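Chapter 4
Choosing a Practice Room: Simulation Kits for Household Robot Arms

What you will meet in this chapter
The parts of a simulation kit and how they fit together
How a household scene is built, and why clutter matters
Reading a supplier's claims with a pencil in your hand
A first trial of the Vimbridge room kit

Key terms: scene, asset, collision shape, reset, seed, reach, grasp

By the end of Chapter 3 you had a robot arm that could move to a point you gave it, open its fingers, close them and come home again. That's a fine thing to have built, and I hope you ran it more often than you needed to, just for the fun of watching! But all of it took place above a bare plane with a single cube on it, and very few people live on a bare plane. They live among sofas and bowls and half-read books, and an arm that is meant to tidy up after them has to cope with soft edges, awkward heights and things left lying where they were dropped.

You could build such a room yourself, and in Chapter 9 you will. It takes a long while, though, and most teams begin with a kit made by somebody else. A room kit is a bundle of ready-made furniture, small objects, lighting and floor plans, together with the settings that tell the simulator how heavy each thing is and how easily it slides. Choosing one is a real engineering decision, and this chapter treats it as one. We shall work through a single kit from start to finish, the living room pack from Vimbridge, and set it beside its nearest rival, Kevby, wherever the two part company.

4.1 What comes in the box

The Vimbridge pack arrives as one download with 17 rooms and more than 600 small objects. Each object has two bodies. The first is the one you look at, with its colours and its weave and its scratches. The second is the collision shape, a much plainer body which the simulator uses to decide whether two things are touching. When you try out any kit, switch on the view of the collision shapes before you do anything else. A lovely bowl with a solid lump for a collision shape can't hold a thing, and you may spend an afternoon blaming your grasp code (I have, and it was a sunny afternoon too).

The arm is supplied separately. Vimbridge reads the common robot description files, so the arm you set up in Chapter 3 will load without changes, and you may stand it on the floor, on a table or on a pedestal of your own.
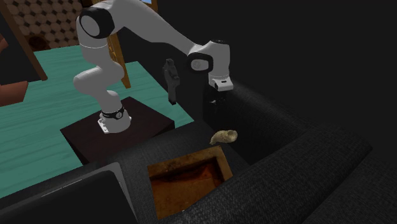
Placing the arm is the first choice the kit leaves to you, and it is a bigger one than it seems. Every arm has a reach, and every base position spends that reach differently. A pedestal close to the furniture lets the gripper come down from above, as it does here over the back of a dark grey sofa, with the small beige object resting on top as an obvious thing to practise on. Move the same base further away and the arm has to stretch, which leaves it less freedom to turn its wrist. Vimbridge helps by letting you slide the base about and recheck the reach before you commit to a layout. I like this feature very much. Kevby asks you to edit a settings file and load the room again, and while that is no hardship once, it soon grows tiresome.

Try it now. Load a living room, put the base beside the sofa and ask for four different points along the backrest. Write down which ones the arm can manage with the gripper pointing straight down. Then shift the base and repeat the test. Keep your notes, as you'll want them for the exercises.

4.2 Clutter, and how much of it you want

A kit should let you fill a surface in a believable way. The simplest method is scattering: you pick a surface and a handful of objects, and the software drops them in and lets them settle. The result depends on a number called the seed. Use the same seed and you get the same mess back, every time, which is a marvellous thing to have when you are hunting for a fault at ten at night.

Scattering has its limits. Things dropped at random tend to land in places no person would leave them, and they may come to rest inside one another if the collision shapes are poor. The Vimbridge pack adds what it calls habits, small rules that put like things near each other or keep heavy items off narrow ledges. You can turn habits off. Do so at least once, so that you see what they were doing for you.

For a first tidy-up task, choose a surface with one object you want moved, one container and one large thing to steer clear of. A sofa seat or a padded bench does nicely, and it brings in a fresh difficulty: the surface is drawn as fabric but behaves, in most kits, like a hard block. Real cushions give way under a push. If your grasp relies on pressing downwards to get the fingers beneath something, it may work in one world and fail in the other.
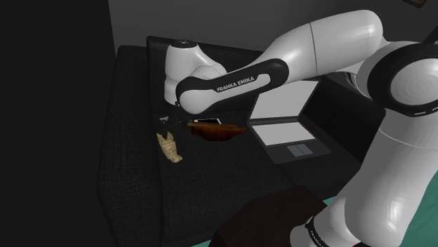 Cheng takes a firmer line on all this and would have beginners work on a hard tabletop for the whole of the first month, adding soft furniture only when the grasp code is settled. The argument is a fair one. A fault on a tabletop is usually your own, and you can find it, whereas a fault on a cushion might belong to you or to the kit. I still prefer to bring the sofa in early. Learners who have met it in the first week are quicker to suspect the surface later on, and they enjoy themselves more.

4.3 Resets and the Tunari test

Sooner or later you'll want to run the same task many times over. Each run begins with a reset, in which the room goes back to its starting state and the arm returns home. A slow reset can swallow more time than the task itself. It can also be untidy, leaving an object with a trace of speed from the run before, so that it creeps across the surface as the new run starts.

The Tunari test is a short way of catching this. Load a scene and note the position of every loose object. Run the task, reset, and note the positions again. Do the same with 2 different seeds. If the figures match for each seed, the reset is clean. Vimbridge passed on all the rooms I tried. Kevby passed too, provided the physics was paused during the reset, a setting its manual mentions only in the appendix.

Before you go on to 4.4, run the Tunari test on the scene you made in 4.1 and save the output beside your reach notes. We shall use both files when we come to write the scoring script.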